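Washing small items in the basin

Washing small items in the basin, also called basin washing, sink washing or (in older household books) "rinsing out", is the cleaning of one or a few light pieces of cloth by hand in a bathroom washbasin. It is one of the humblest of household jobs and very likely one of the most widely practised, being known to travellers, students, parents of small children, and anyone who has ever discovered late in the evening that the one thing needed for the morning is at the bottom of the laundry pile. The things most often washed in this way are socks, underwear, handkerchiefs, flannels, tights, cleaning cloths and baby clothes, although there are people who will cheerfully manage a shirt.

The practice is usually set apart from hand washing proper, which is done in a tub, a bath or a deep kitchen or laundry sink and may involve a whole family's clothes. Basin washing is smaller in every way. It uses little water, takes a few minutes, and is generally done standing up, with one hand holding the cloth and the other busy with the tap or the soap.

Name and usage

There is no single settled name for the job. In many homes it is called "doing a few bits", and a person might say they are "just running something through". The expression "rinsing out" is a little misleading, as it commonly covers the soaping as well as the rinsing, and readers of older household advice should bear this in mind — a recipe that tells you to rinse out your gloves probably expects you to have found the soap first. In her booklet A Basin and a Line, Genalyn Dagdag uses "small wash" throughout, and the term has been taken up by some later writers on housekeeping, though it has never quite caught on in speech.

The basin

The bathroom basin was made for hands and faces, and its fitness for laundry is something of a happy accident. A good deal depends on its shape. Round bowls are pleasant to swirl a sock in but tend to be narrow, so that the elbows have nowhere to go. Rectangular bowls give more room for pressing a cloth flat, and where the inner corners are rounded there is less for soap scum and lint to settle in. Very shallow bowls hold so little water that the washing is best done in two or three fillings, and a certain amount of splashing has to be accepted as part of the arrangement.

Glazed ceramic is by far the most familiar surface. It is smooth, it does not snag fine knits, and it can be wiped clean of dye if the dye is caught in good time. Older basins with fine cracks in the glaze are less forgiving, and a new dark garment can leave a faint tide mark which takes some patience to remove. Stone and resin basins vary a good deal, and the maker's leaflet, if it has survived, is worth a look.

In many modern bathrooms the basin forms the top of a vanity, that is, a cabinet with a sink set over it. This is convenient for keeping soap and spare cloths close by, but it does change how one stands. With a basin on a pedestal the feet can go underneath a little way; with a cabinet they generally cannot, and the washer has to reach forward over the front edge. For a sock or two this hardly matters. For anything longer it is felt in the lower back, and Dagdag recommends standing with one foot slightly ahead of the other and shifting the weight from time to time.

The stopper and the tap

A basin wash needs standing water, at least for the soaping, and so the stopper is a more important part than it looks. The old rubber plug on a chain remains the most dependable kind, and can be replaced for very little. Metal stoppers that press down or are raised by a rod look neater, but they sometimes let the water creep away, and a slow leak is often noticed only when the soapy water has sunk below the cloth. A folded flannel laid across the drain is the traditional remedy and works tolerably well.

With separate hot and cold taps the water must be mixed in the bowl. A single-lever mixer allows the warmth to be set with one hand, a real kindness when the other is full of wet wool. The height of the spout counts too. A low spout leaves little space to hold a cloth under the stream, and the knuckles are apt to meet the metal; a taller one gives more freedom but sends up more spray from a shallow bowl.
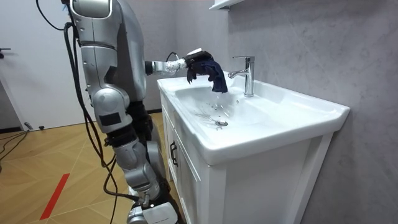
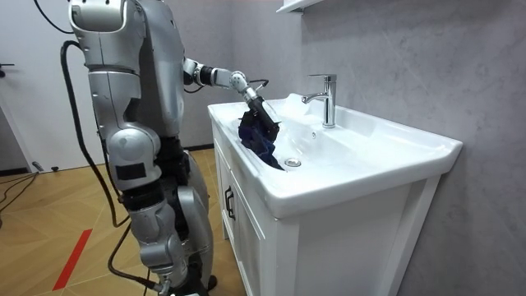
Dark navy cloth held over the basin of a white vanity, and hanging down into the bowl.

Rendham, September

Method

Most accounts of the method agree in outline and differ in their fondness for particular details. The basin is first given a quick clean, as toothpaste and shaving soap do no good to dark cloth. It is then filled to somewhere under half its depth with cool or lukewarm water, and a very small quantity of soap is stirred in with the fingers. Beginners nearly always use too much. Arnel Abella, whose household column ran for many years in the Mitemside parish paper, put the proper amount at "what you would use for your own two hands, and then a bit less", and readers wrote in to argue with him from both sides.

The cloth is lowered in and pressed under until it has taken up the water all through. Thick cotton holds air and will float stubbornly at first. Once it is soaked it can be left for a few minutes, or longer if it is badly soiled, and then squeezed gently over and over. Rubbing is kept for marked places, such as the heel of a sock or the inside of a collar, and is done by folding the fabric over and working it against itself. Wool and silk are not rubbed at all.

Rinsing takes longer than washing, a fact that comes as a surprise to a good many people. The soapy water is let out, the basin is swilled round and the cloth is rinsed in fresh fillings until the water no longer turns cloudy. Some prefer to hold it beneath the running tap, and this is quicker for very small items, though it uses more water. A dark cloth may go on giving a little colour for several rinses when it is new. This is loose dye and is seldom a cause for worry, but it is a good reason to keep the white handkerchiefs for another evening!

Lifting and draining

A wet cloth is far heavier than a dry one, and the moment of lifting is when most of the floor gets its wetting. The usual advice is to raise the cloth slowly, keep it over the bowl and let it hang for a short while before doing anything further. Gathered at the top, a sock or flannel sheds its water from the lowest point, and it can be steered so that the drips fall towards the drain. Held flat or by the middle, it drips from everywhere.

Squeezing comes next. Cotton will bear a firm twist, but knitted things are better pressed between the palms or rolled in a dry towel. The towel method deserves to be better known than it is. The damp item is laid along one end, the towel is rolled up round it like a Swiss roll, and the whole is leaned upon with the forearms for a little while. A sock so treated will often dry overnight in a warm room, where one that has only been wrung may still be clammy at the toe by breakfast.

Drying

Where there is a heated rail the matter is simple. Elsewhere people use the edge of the bath, the shower rail, the back of a chair or a short line strung over the tub. Socks are traditionally hung by the toe, although there is a loyal party in favour of the cuff, and the two have never been reconciled. Woollens are laid flat. It helps to leave a window ajar, particularly in small bathrooms with no fan, where damp washing can encourage mildew in the grout.

Care of the basin afterwards

Lint and threads collect around the drain and should be picked out before they go down. Small garments shed more than one expects, and a slow-emptying basin in a house with a lot of basin washing usually has a plug of fluff and old soap in the trap below. A wipe round the bowl and along the back deck behind the tap keeps off limescale in hard-water districts, and drying the chrome with a soft cloth prevents spotting.

In household writing

Basin washing has left only a modest mark in print. Precious Catacutan's Malabanan Book of the Home, a stout volume of 535 pages, gives it a page and a half, much of it concerned with gloves. Bujar Vidmar treated it at greater length in his notes on lodging-house life in Lomon, where landladies were known to forbid it for fear of water coming through the ceiling, and where lodgers are said to have muffled the taps with a towel. His papers include more than 200 letters from former lodgers, and a good number of them mention socks.

More recently Abimbola Ibrahim has written warmly of the small wash as a restful occupation, one that can be begun and ended within a quarter of an hour and that leaves something to show for it on the rail. She also admits to having flooded her bathroom while answering the door.

See also

Clothes line
Hand washing
Soap flakes
Towel rail
Washbasin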